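Bench Tips: Comparing Two Robot Hands on Everyday Objects

Notes from the small workshop at Enness, for anyone who has two hands or grippers on loan and a short time to choose between them.
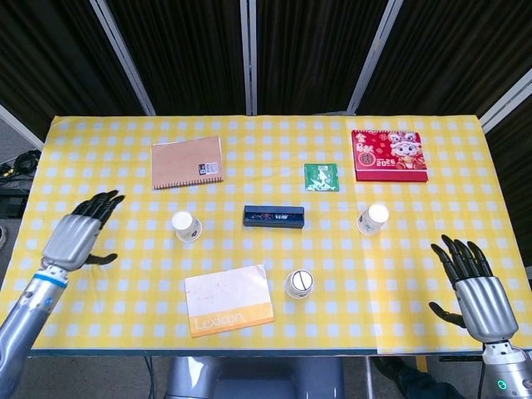 Set up the table first

Use a table you can leave alone for the whole comparison. Moving it between runs costs more time than any other mistake on this page, as every taught position has to be checked again.

Cover it if the top is shiny. A checkered cloth has one advantage over a plain one: the squares work as a rough grid, and you can put a cup back on the same square without measuring. It has one drawback. Cloth slides and bunches when a fingertip drags on it. Clip it under the table edge, pull it flat, and keep any overlap away from the pick positions.

Mark the base of each object with a dot of removable tape and write the square on the run sheet. Raed Qudah uses column letters and row numbers, counted from the near left corner. Any system will do if both operators use the same one.

Choose objects you can replace

Paper cups are the best cheap test we have found. They are light, they tip easily, and they crush under too much force, so the result can be read without a sensor. Discard a cup once it has a crease. A creased cup gives way sooner the second time and makes the next hand look worse than it is.

Add one narrow box, one flat item such as a booklet, and one item with an awkward outline. A folding desk calendar is good for the last. Spiral notebooks are harder than they look: fingertips can catch in the binding, and a grasp that catches should be logged as a catch and not as a success.

Flat items need their own rule. Decide before the first run whether sliding the booklet to the table edge is allowed. We allow it and log it separately.

Warm up before logging

Open and close each hand 59 times with nothing in it. Then run the thumb through its full travel by itself. Tendon-driven hands in particular can change feel over the first few minutes. Discard anything recorded during warm-up.

Check the wrist cable at both ends of its travel. Leave slack at the forearm and tie the remainder well off the table.

Run the comparison

1. Place the objects from the run sheet.
2. Start both arms from the same raised position, palms facing in.
3. Pick, lift to the height of a spare cup, hold for 7 seconds, set down.
4. Log one of four results: held, slipped, crushed, missed.
5. Reset the object to its square, even if it looks close enough.

Swap operators halfway. When Manee Saithong went through our April sheets, the difference between operators was larger than the difference between the Akel and Akurer controllers. Without the swap we would have bought the wrong one.

We logged 170 picks per controller. Fewer will do for ruling out a poor grip on cups, but the flat items need all of them.

Camera and light

Fix the exposure by hand. On automatic it shifts each time a silver forearm comes into view, and white cups on a pale cloth lose their rims. If the rims still wash out, turn the overhead light down before touching the camera settings. A dark, ribbed fabric screen behind the table cuts reflections and keeps people walking past out of the background.

Care of fingertips

Wipe the tips with a barely damp lint-free cloth between object sets. Paper dust builds up quickly and the grip on the box goes first. No alcohol on rubber pads unless the maker's sheet permits it.

Replace pads at 3,000 cycles or at the first shiny patch. Change all five on a hand together and note it on the run sheet. Old pads go in the tin marked Mac an tSaoi, on the shelf over the vise, and can be cut down for lining clamp jaws.

Last revised Wed 13 December. Changed: hold time, pad replacement.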